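December, costume bench, evening

Armor run for the Clanham screening. The cinema wants six troopers in the lobby before doors and keeps saying the event will "draw 2000." I'll believe it when I see the line. They said 2000 for the Ellstead premiere too, and I spent that night posing next to a popcorn machine.

Chest plates: the Clatik foam is lighter than what we had, fine, but the seller's claim that it takes paint without a sealer is nonsense. Test piece A (no sealer, two coats) cracked along the bend after 100 flexes. Test piece B (three coats of thinned glue first) got to 300 before I got bored and stopped. No visible cracks on B. One piece of each, so don't quote me. 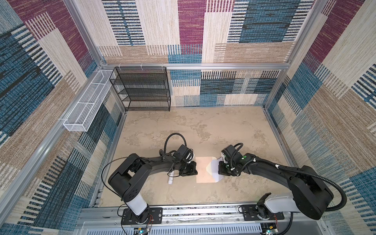
Shoulder straps are still the weak spot. Elastic on the left, webbing on the right, worn for an hour at the bench with the back plate on. The elastic sagged and the plate rode down onto the belt. The webbing held but dug in at the collar. Going with webbing plus a strip of padding. I don't love it.

Helmets: fans fitted in four of six. They make noise and I am not convinced they move any air. Lenses fogged on the stairs with the fan on and with the fan off. Dish soap wiped thin on the inside helped more than the fan did. Try both again with the hood up.

The Pacheco pattern for the thigh pieces runs small, whatever the size chart says. Cut one size up and trim.

Parade route, as sent over by the cinema: in through the side doors, past the ticket desk, up the escalator. In thigh armor. Somebody there has never worn thigh armor. I asked for the elevator and got a "we'll see."

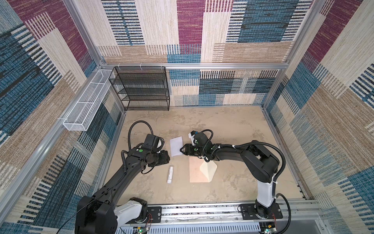 Georges Najjar read this far and wrote in the margin that the fans are fine, I've mounted them backward, and his lenses stayed clear through the whole double feature at Ellstead. Maybe. He also had his helmet off for most of the second film. Will flip one fan and leave the other three alone, then do the stairs again.

Still to do: belt boxes, two left gloves, reply to the cinema re elevator.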